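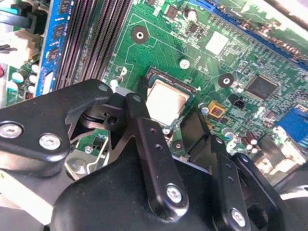 Green board, processor seated, blue memory stick in at the left.

I have been putting off the motherboard job for most of February. The computer it belongs to is the one I use for scanning family papers, and it had got into the habit of shutting itself off in the middle of a batch. It would run for a while, then go black, then start again if I left it alone long enough to make coffee.

Tzu-hsuan Chiu told me to look at the cooler first. She fixed computers for a living before she moved into accounting, and she said old thermal paste was a better bet than a bad power supply. I had already priced a new power supply, so I was glad to hear it.

Taking the cooler off was slower than I expected. The old paste had gone hard and the thing would not lift. The advice I'd read was to run the computer for 5 minutes beforehand to soften it up, then shut down, unplug, and twist the cooler a little before pulling. That worked. The paste underneath was gray and crumbly, and it had dried out completely at two of the corners.

I cleaned the lid of the processor with alcohol and coffee filters. Paper towels leave lint behind and I ended up picking it off with tweezers the last time I did this. The filters were fine. It took several of them before they stopped coming away gray. I left the processor in the socket the whole time. I know people who take it out to clean it, but I bent a pin that way once and spent a whole evening straightening it with a mechanical pencil.

If you have never looked closely at a board with the cooler off, it is worth a minute. There is a small white triangle printed by the socket on mine, and the copper traces run all over the green in bundles. I had owned this computer for years and never seen that part of it.

The capacitors were the other thing I wanted to check. Rodica Oprea had a machine with the same kind of trouble and hers turned out to have bulging tops on a few of them. I went over mine with a flashlight and they all looked flat to me. I am no expert, but a swollen one is supposed to be easy to spot.

For the new paste I used a tube of Folent that I had left over from another job. I put a dot in the middle, set the cooler down straight, and tightened the screws a little at a time, going corner to corner. I blew the dust out of the cooler fins before it went back on — there was a lot of it, mostly cat hair.

Then I put the side panel back, plugged everything in and got no picture. I had forgotten to reconnect the monitor.

It has been running since yesterday afternoon. I fed it the box of letters from my aunt, 1,223 pages, and it got through all of them without shutting off. The fan is quieter too. I still have around 3,000 slides to do, and those are on a different scanner that has problems of its own. I'll write about that one when I have the rollers out.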